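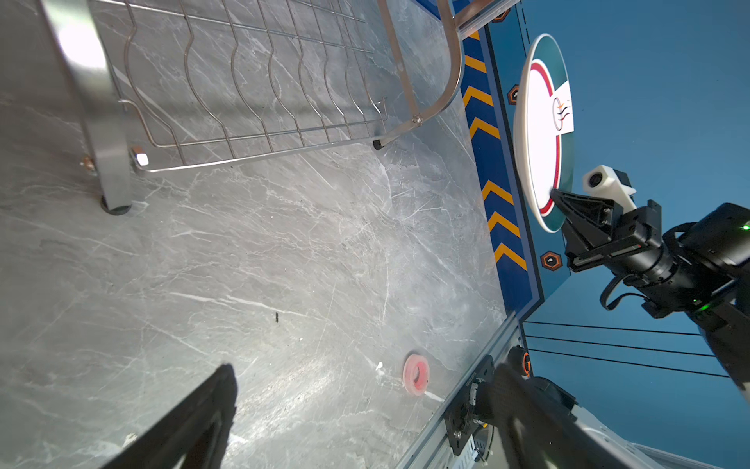 1 min read

Kitchen gallery: the plates and the rack

So I finally got around to putting up the kitchen page I've been promising since April! It's a small gallery (I got carried away with the words, as usual), but if you like crockery and dish racks as much as I do, pull up a chair.

The white plate with the red ring and the teal-green rim is my favorite thing in the whole kitchen. I call the set Omumel, after the little shop where I fell for it, and I paid 37 for the lot, which I still think was a steal. I love how the red sits inside the green like that, so cheerful first thing in the morning with toast on it!

The stainless rack stands right on the marble. Those wavy rods make slots for the plates, and I'm very fond of them – my old rack from Ollau had straight ones and everything leaned on everything else. It's supposed to hold up to 40 pieces if you're clever about it. I am not that clever, and I usually give up and grab a towel.

And the counter! Grey marble with white and pale veins running through it. I went back and forth between this and a plain white one from Lasilis for weeks, and I'm so glad I went grey. Next to all that blue with the yellow chevrons it looks fantastic.

Bowls and mugs are next, once I've found a shelf I like.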